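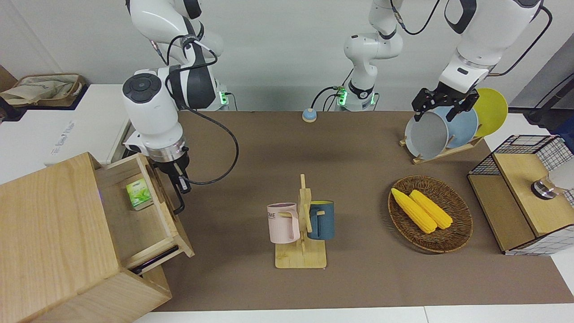

2 min read

Household Storage, week 3 handout. Notes for the Closotcombe evening course, typed fast, sorry.

Main idea tonight: put things where they get used. Sounds obvious. Most kitchens fail it.

Zones - prep, cooking, washing up, dry store. Draw yours before you buy anything.

Reach: knee to shoulder is prime space. Daily stuff goes there. Holiday platters up top. 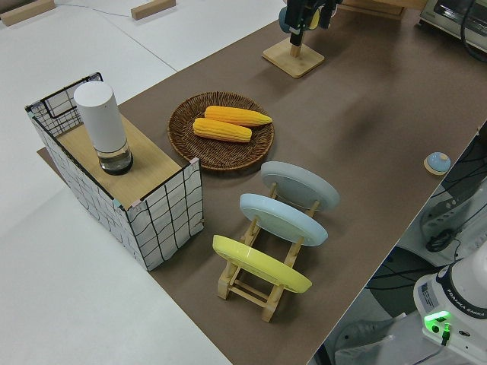

Tall white container on a wooden panel.

Dry goods. Flour, rice, oats. Write the date on the lid, not the side. Oldest to the front. The Brunovden reading has a good bit on pantry moths, pp. 40 on, skim it.

Produce next. Potatoes and onions apart, dark, some air. Corn loses sweetness quick, so fridge, husks on, eat in 2 days. 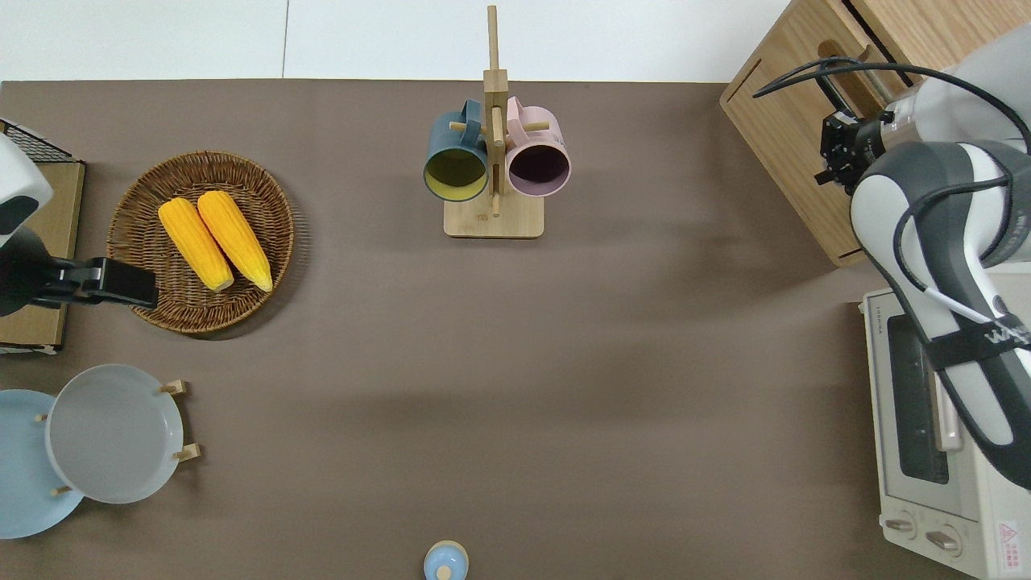
Corn in a wicker basket, plates in a wooden stand.

Plates: upright saves lifting a whole stack. Needs depth tho, measure first.

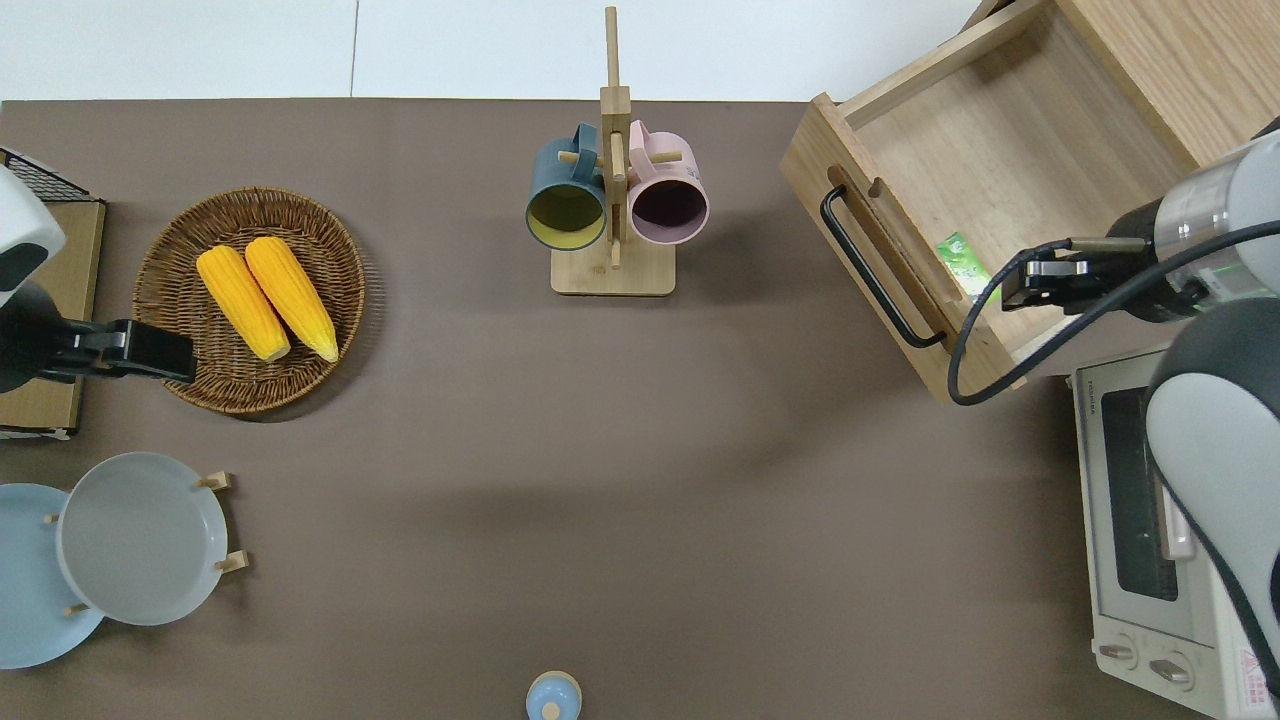

Basket with two ears, middle of the table clear.

For next time - sketch of your own zones, one page. Bring the Skudley worksheet from April if you still have it. Room 359 agian.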